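Teaching the grape job, month two

I'm still at Dunico, still on the grapes. The task sounds small: pick up a bunch, put it in the bowl, let go. I drive the left arm by remote, and every run gets saved for Sondix to train on. We want 80 good ones before we move to the next item on the list.

The left hand does all the work for this one. I keep the right hand open and off to the side, out over the floor, and try not to think about it. That was hard at first. When you drive both arms, your own idle hand drifts, and the drift ends up in the recording.
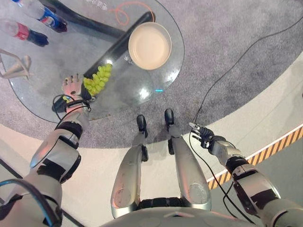
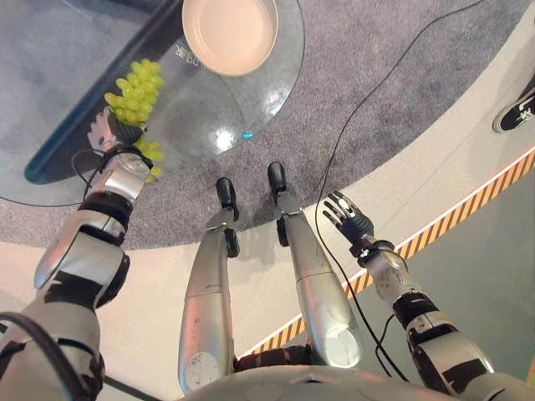
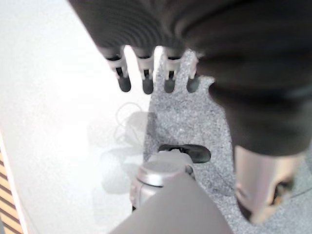 Closing the fingers is the slow part. Grapes give a little, and I can't feel that through the controls, so I go by sight and stop early. If the bunch slips, I throw the run out and start over. My worst session was 4 keepers before lunch.

The count stands at 78 now. Two more and Lo, our next task, goes on the schedule. It uses both hands, so I'll have to unlearn the parking habit. I also need to ask about a better chair, as mine squeaks every time I lean in.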